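4.2 Rehearsing the appointment at home

The second strand of our work grew out of conversations in the waiting room, and we should perhaps say at the start that it was never part of the original plan. Several parents told us that their children coped well enough once they were in the chair, and that the hard part was the evening before. We began to wonder whether a short virtual rehearsal, done at home and in the child's own time, might take some of the sting out of that evening. Konrad Fuchs, who had by then built the first version of the Livico software for our clinic, kindly agreed to adapt it for families to borrow.

We invited 45 children due to have a first blood test, and 39 of them completed both the rehearsal and the follow-up interview. Of the six who did not, most had their appointments moved at short notice, and we were sorry to lose them. Each family was lent a Leka headset for one week, together with a printed sheet written in large type and a telephone number they could ring with questions. More than 19 families did ring, often simply to ask how to adjust the strap, and we came to look forward to those calls - they taught us a good deal about how the equipment was being used in kitchens and bedrooms.

The rehearsal itself was kept gentle and rather slow. The child began in an ordinary room, with no clinical equipment of any sort, and was free to look about for as long as they wished before moving on to the virtual waiting area. We had first thought of this opening room as little more than a doorway into the main content, but the children lingered there much longer than we had allowed for, and we went back and lengthened the session to suit them.

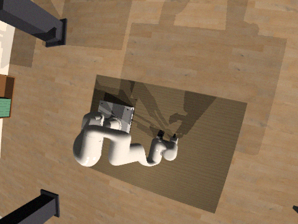
Figure 2. Rendered interior with a wooden floor and a dark brown tabletop, viewed from directly above.

Anxiety was scored by the child on a faces scale on three occasions: on the day the headset arrived, on the evening before the test, and in the clinic corridor just before being called in. Parents filled in a longer form at the same three points. We had hoped to record heart rate as well, using the Voklow wristband, but the smallest size slipped off the younger children's arms and we gave it up after a fortnight in July. The readings we did obtain are too few to report.

Scores on the evening before the test were lower among children who had used the rehearsal on 2 or more days than among those who had tried it only once. We would ask the reader to treat this with some care. Families chose for themselves how often to use the headset, and it may well be that calmer children were happier to put it on again. The corridor scores showed a smaller difference in the same direction, and the parents' forms showed hardly any.

What the parents wrote in the margins was in some ways more useful to us than the scores. A number of them said the headset had given the family a way to begin talking about the needle, and one mother described her son leading his grandfather through the whole visit, step by step, with great seriousness. We return to these comments in Section 5, where they are set beside the interviews from the Multex ward study.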